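Box audits, part two: the bedside small-items box

The August issue covered cable drawers. This time the subject is the open cardboard box that collects remotes, chargers and keys near the bed. Flikell's storage notes put the working limit for a box of this type at 14 items. Past that, retrieval time climbs and people start tipping the contents out onto the blanket.

Procedure: set the box on the bed near the wall, take out the longest item first, then anything with prongs. Power adapters go back against a side wall, prongs outward, so they do not scratch remote keypads. Keys go in last, in a pouch. Replace the box when a wall tears along the top edge and the corrugation shows.

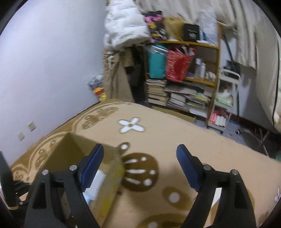
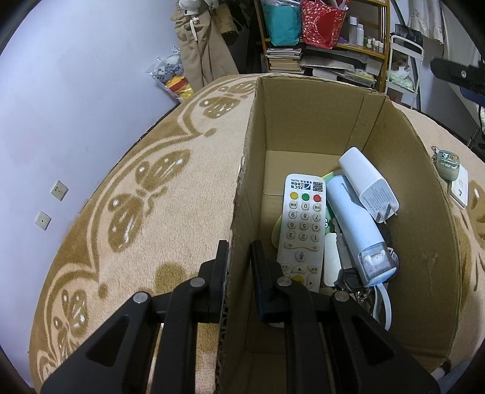 Rebelo disagrees on the keys and writes that they should never share a box with electronics at all, pouch or no pouch, and that a hook by the door costs less than a replacement remote. Rebelo's own box was down to 7 items after the last sort and has stayed there.

Both layouts will be entered in the Flidness comparison table. Readers sending in their own counts should give the box weight in grams, contents included. The heaviest so far is 560, the lightest 93. Entries go to the Ollis desk by the end of the month.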